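Two Arms, One Long Table: Fendau Workshop Compares Its Grippers

January 7, 2022

SUDTHORPE — If you have walked past the old Szabo building any evening since November and wondered why the upstairs lights were still on, the answer is that the Fendau workshop has been trying out gripper fingers, and has had a very good time doing it.

The workshop set out to settle a question that had been going back and forth over coffee for most of last year: should its small two-armed bench keep the blocky fingers it was built with, or move to a softer, rubber-faced set from Fellitz, the supplier across the river? Everybody had an opinion (some had two), and so Vija Sakalauskas, who runs the bench, decided the only fair thing was to sit down and test them properly, however long it took. 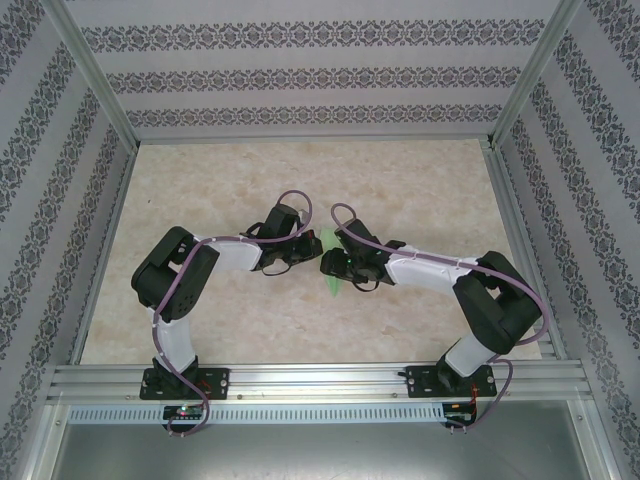 Sakalauskas wanted the comparison to lean on thin, flat things, which are the hardest to hold well and the easiest to drop. A good many of the trials had both arms working on one piece together, like the light green one with the narrow, pointed end, where the fingers of the right gripper lie over the middle and the left fingertips come in at the edge. "People always ask to see it pick up a ball," she told us, laughing, "and I say come back when you've tried something flat, with two hands, and neither hand can feel a thing!"

By the time the workshop closed for the holidays the bench had logged 2,579 trials, spread over 11 shapes, with each set of fingers getting its turn on every one. The original fingers came out ahead on the flat pieces and the Fellitz set did better on anything round, and the gap between them was smaller than either camp had been hoping for. Changing over from one set to the other takes nearly 20 minutes, and Traian Pascu, who did most of the changing, would like that number to come down before anybody asks him for another round.

Pascu also spent a good part of the winter on the controllers. An early version of his program closed both grippers at the same moment, which tended to push a piece sideways, and he has since had one side wait a little for the other — a small change, he says, and one he wishes he had made in the first week. 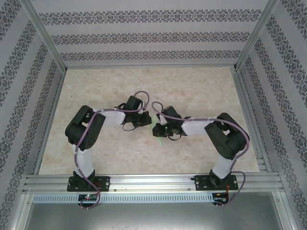

The two grippers face each other across a narrow gap at the Fendau bench in Sudthorpe.

The workshop will hold an open evening later this winter, with room for 48 visitors, and both sets of fingers will be out for people to handle. Sakalauskas asks anyone who would like to come to leave a name at the front desk. Visitors are welcome to bring a small flat object of their own for the arms to try, so long as they don't mind if it gets dropped.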